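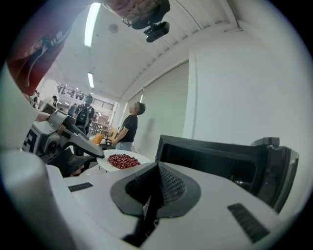
Rules for sharing a hall when recording with hand-held grippers

Posted in Robotics > Good practice
Viewed 266 times

We record demonstrations with hand-held grippers, one in each hand, with a head camera on the operator as well. Until now we've had a small room to ourselves. From Thursday we move to a larger shared hall where people walk through and stand about, and I've been asked to write one page of rules before we start. The task is simple, picking dried beans off a plate and moving them to a second dish.

What I can't find is anything written for this sort of work. The robot safety standards all assume there is a robot. Do any of them apply to a person holding the tool? And what do other groups do about passers-by, and about the marker on the side of the gripper getting covered by the operator's hand?

Sulastri Sumampouw

Distau

The industrial robot standards are mostly about powered machines moving near people, so you won't get much from them until you run the trained policy on an arm. For the recording stage, treat it as ordinary workplace safety plus data protection. Our page has these on it:

Put a notice at every entrance to the hall, at eye level, saying that recording is going on and who to contact. Ours used to be on the table and people only read it once they were already in view.

Fisheye lenses see far more than you expect. Ours picks up the ceiling, the operator's own face and anyone standing well behind the table. Assume everybody in the hall is recorded. Blur faces before the files leave the recording machine, and include the operator in that.

Hands stay on the handle, clear of the marker. Check it at the start of each session and again after a break, as grips creep forward when people get tired.

Cables go behind the operator and over the shoulder, never across the table.

Stop after 68 minutes at the most. That's our own limit - there is no standard behind it that I know of.

Fatero

just put tape on the floor and tell people to stay out. worked for us

Lumbantobing

Tape helps with bumping into the operator but does nothing for the cameras, so you still need the notice and the blurring.

I'd add one thing to Distau's list. Write down who can delete a recording and how someone asks for it. We had a visitor ask in May and it took nine days to find the right files, as the sessions were only labelled by task. Now each one has the room and start time in its name. Also count the beans before and after, and sweep under the table. They roll, and they're slippery on a hard floor.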